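Vodetti Courtside 60 portable scoreboard: review after a season of high school basketball

18 Jan 2023

The Courtside 60 is a tabletop scoreboard for gyms that have no working wall unit, or that need a second display on a side court. It comes with the display, a wired control pad, a power brick and a folding stand. I have run it since September at the Astley gym, mostly for junior varsity games, and at two weekend tournaments where it was on for most of the day.

Setup

The display unfolds in the middle and locks with two side latches. The latches are stiff at first and loosen with use. With the stand attached, the bottom row of digits sits just above the heads of people on the team bench, provided the table is pushed back from the sideline. On a low table it does not clear them.

The control pad plugs into the back with a threaded connector. Screw it down all the way. A half-seated plug will pass power but drop button presses, and the fault looks like a bad pad. I lost most of a first quarter to this before finding it.

Display

Digits are red for score, amber for the clock and green for fouls. In a gym with the lights full on, the score can be read from the far baseline without effort. The foul digits are smaller and fade into the background past half court. Coaches on the far side asked the table for team fouls more often than they do with a wall board.

Viewing angle is good to the sides and poor from above. From the top row of the bleachers the amber clock looks washed out. Tilting the stand back one notch fixes this for the crowd and makes it slightly worse for the players.

Clock and horn

The game clock shows tenths in the last minute. I checked it against a hand timer over full quarters and found no drift I could measure. Stop and start are on one large key, and there is no lag between the press and the digits.

The horn is the weak part. It has three volume levels, and only the highest carries in a full gym. It also sounds for a fixed length, so a table official who wants a short blast for a substitution gets the same long one used for the end of a period. The Lerov board we used before this let the operator hold the key for as long as needed.

Possession and timeouts

The possession arrow is manual, as it should be. Timeouts are shown as dots beside each team's score, and the default count can be changed in the menu. The menu itself is hard to learn. Settings are listed by code number, and the code list is printed only in the manual. Tape a copy to the underside of the pad.
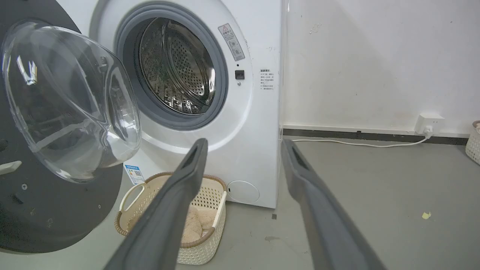 A reader, Idahosa, wrote in after my first notes on this board to say that the code list can be skipped if the settings are saved as a profile: hold Menu and Home together until the clock digits blink, then press a number key. The same reader runs middle school games on a Courtside 60 and keeps one profile for six-minute quarters and another for eight. I tried it and it works as written. The manual mentions profiles in a single line and gives the wrong key pair.

Battery

Vodetti sells a clip-on battery separately, and it should be in the box. Fully charged, it ran the board at medium brightness for 10 hours across one tournament day. At full brightness it did not reach the evening games. The charge light has two states, green and red, and red comes on with very little left, so plan to swap to wall power at a break.

If power is lost, the board keeps the score but resets the clock to the start of the period. The operator then has to enter the time by hand with the referee waiting. This happened once, when a player going after a loose ball took the cord out of the wall.

Durability

The front panel has taken several direct hits from passes and shows no dead segments. The hinge cover has a crack at one corner - cosmetic so far. Vodetti rates the keys on the pad for 2,000 hours of use, and mine are nowhere near that, but the paint on the home score key is already wearing off.

Price

I paid $384 for the board and stand, without the battery. Comparable boards with wireless pads cost more, and I have seen enough dropped signals in crowded gyms to prefer the wire.

Verdict

Recommended for a second court or a small gym. The clock is accurate and the score is easy to read. Bring a separate air horn, keep the cord taped down, and save your profiles before the first game. For a main court with high bleachers, a wall unit is still the better purchase.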